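Notebook entry, 2015-03-14
Isbridge Workshop, Finishing Section
Entered by: Nesrin Türkmen

Subject: Dark stain trial on the replacement reading tables for Hustdale Library

The second batch of stain was mixed this morning to the ratio agreed with the client. The first batch dried too brown beside the existing shelving and has been set aside for use on undersides only. Test boards were sanded to 220, wiped down, and left for 46 minutes between coats. The Ersoy brush left fewer lap marks than the foam pad, and the pad is not to be used on wide surfaces.

Grain raising was noted on 7 boards, all from the Allero delivery. These were misted, allowed to dry overnight on the rack, and sanded again before the first coat. Boards from the older stock did not require this step. The supplier should be asked whether the Allero timber was kiln dried on a different schedule. 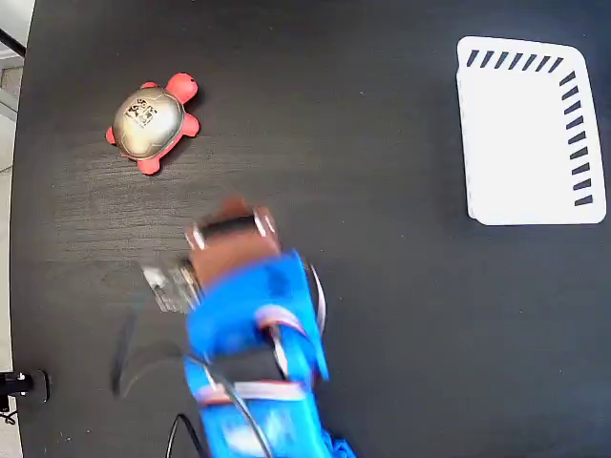 Dark tabletop, nearly black, with faint grain and a slight sheen. Toy turtle at upper left.

The client has asked that the grain remain visible under the finish. Three coats of stain meet this requirement on the older stock. A fourth coat hid the grain on both test pieces and is not recommended. Topcoat is to be satin, thinned for the first pass and applied full strength after that.

The budget for finishing stands at just over 3,000, including abrasives. No further stain may be ordered without a signed request.

Outstanding: scratch test on the rounded edges, where the topcoat pulled thin on board 3. Repeat with the edge broken slightly more before coating. Water ring test to follow once the topcoat has cured. Hustdale to confirm the delivery entrance before the end of March. Rags to the metal bin, lid closed.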